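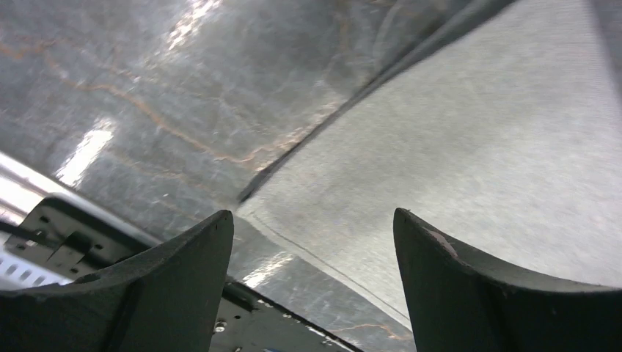
제목: Re: 판금 라인 그리퍼 들어온 뒤 근무 조정 건
보낸이: Waraporn Wiriya
받는이: 현장 메일링 리스트

교대 전이라 짧게 씁니다. 오타 양해요.

Glória Veloso 님이 쓰신 글:
> 그리퍼가 판재 잡는 일을 가져가면 우리 조는 뭘 하게 되나요?
> 검사로 옮긴다는 말만 돌고 교육 얘기는 없습니다.
> Grindville 공장에서는 사람이 둘 줄었다고 들었어요.
> 그리고 손가락 마모는 누가 봅니까? 정비인가요 우리인가요?

인원부터. 줄이는 계획 없음. 어제 Manaia한테 다시 확인했고, 6월까지는 지금 조 그대로 갑니다. 그 뒤는 저도 몰라요. 문서로 달라고 해놨는데 아직 답 없음.

교육은 27시간짜리로 잡혔습니다. 근무시간 안에서. 처음엔 퇴근 후에 하자고 하길래 안 된다고 했어요. 내용은 티칭 펜던트, 비상정지 복구, 표면 검사 기준. 접힌 면 쪽 검사 기준은 Fongchan이 쓰고 있는데 녹인지 얼룩인지 애매한 줄무늬를 어디서 자를지 아직 못정했답니다. 광택면은 반사 때문에 카메라 판정을 못 믿겠고, 그래서 의심나는 판은 당분간 사람이 봅니다. 의견 있으면 Fongchan한테 바로 보내세요.

마모는 정비 담당. 다만 교대 때 손가락 끝 한번 봐달라는 부탁은 받았습니다. 윗모서리 쪽에 찍히고 까진 데가 있어요, 양쪽 다. 교체 기준은 Coken에 물어봐 둔 상태고요. 기준 없이 우리보고 판단하라는 건 곤란하다고 얘기했습니다.

제 개인 생각은, 무거운 판 안 드는 건 좋아요. 허리 아픈 사람 많잖아요. 근데 60초마다 화면 확인 누르는 일만 하루종일이면 그것도 못 버팁니다. 2시간마다 자리 바꾸자고 안 올릴 건데 찬성하는 분 회신 좀 부탁드려요. 야간조도요.

Vichien, 지난번 순환표 파일 안 열림. 다시 좀 보내주새요.

Waraporn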